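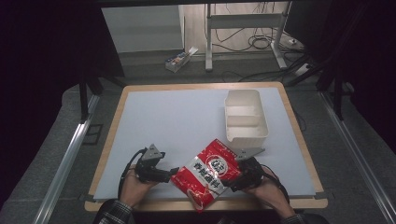

What does a buyer get when a firm sells a "hand-held gripper kit"?
A pair of grippers that a person holds and works directly, together with the mounts, cables and software needed to record what the hands are doing, so that a robot can later be taught the same job from the recordings.

Chapter 4
Buying the Means to Teach: Hand-Held Gripper Kits and How to Judge Them

If you have come to this chapter straight from the last one, you will have spent a good many pages in the company of robot arms, with their joints and their joint limits and their rather forbidding price lists, and you may be glad to hear that for the next little while we are going to leave the arm out of it altogether. The products we look at now are bought by people who want a robot to learn a job but who don't wish to tie up a robot every time somebody shows it how. A person simply picks up the grippers and gets on with the work, and what is recorded is turned into lessons afterwards.

We shall take one product as our main case, the Pendard two-hand kit, and set it beside its nearest rival, the Skomby. Both are sold by post, both come with a year of support, and both are aimed at small firms that pack, sort or tidy things for a living. The Pendard costs 3,000 pounds for the pair - not a trifling sum for a workshop of nine people, but a good deal less than an arm - and the Skomby comes in a little under that if you do without the training day. I would ask you not to fix on the price just yet, though, for reasons that Evangelia Sotiropoulos sets out very well in her buyer's notes, which we shall be leaning on throughout.

Her notes were written for Ó Dubhghaill, a family grocery wholesaler that wanted help with putting mixed goods into bins. Anyone who has unpacked a weekly shop knows how varied such goods are. A tin keeps its shape and a carton very nearly does, but a bag of snacks or a packet of seasoning bends, slides, and crumples in a slightly different way each time it is touched. A kit that feels splendid on wooden blocks may be a misery on bags, so Sotiropoulos asked every supplier for a trial on soft packets before she would talk about anything else. She asked for 206 recordings from each kit, made by staff who had never used one, and she sat and watched the lot, which I think was heroic.

What she was looking for was mostly quite homely. Could the person open the jaws wide enough to come at a packet without nudging it first? Did the cables drag at the wrists after half an hour? And was the packet still plain to see from the gripper's own camera as the fingers came near, or did the fingers get in the way? Glossy wrapping throws back the light in streaks, and a view that looks perfectly good over a cardboard carton can be much harder to read over shiny film.

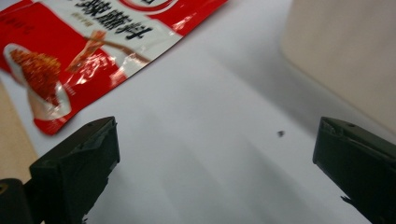

4.1 What the price covers, and what it leaves out

Let us begin with the box itself, as Jolanta Borkowska does when she teaches this material at Gillby. She has her students lay the supplier's quotation on the desk and go down it with a pencil, marking each line as something you hold, something you plug in, or something you pay for again next year. On the Pendard quotation there are 17 lines, and it is the last group that tends to surprise people. Storage for the recordings is charged monthly, and replacement finger pads are sold separately. Keep your own pencilled copy by you, if you would, as we shall come back to it when we work out the cost of a single recorded hour.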